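Print this page | E-mail this page

Keeping apples through the winter and spring

My mother kept apples in the cellar until June, and I try to do the same in our apartment in Usombridge, where we have only a cold pantry. The most important work is done on the first day. Look at every apple and put aside the ones with a bruise, a cut or no stem. These you should eat first or cook.

Do not wash the apples before storing. Wipe off the soil with a dry cloth and leave the natural wax on the skin.

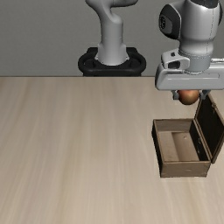

Can I keep apples and potatoes together?

It is better to keep them apart. Apples give off a gas which makes potatoes sprout early, and the apples can take an earthy taste.

Wrap each apple in a half page of newspaper, but not the shiny kind. Put the large ones on top, they spoil sooner. I check mine every 2 weeks and smell the pantry before I touch anything. A sweet, heavy smell means that one is going bad.
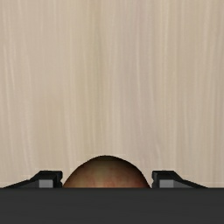 If the skin becomes wrinkled, the air is too dry. A bowl of water on the pantry floor helps a little. Wrinkled apples are still good for sauce: for each kilo I add 100 ml of water and 70 g of sugar, and cook with the lid on until soft.

Beril Uysal

Contact | Copyright Beril Uysal | Back to top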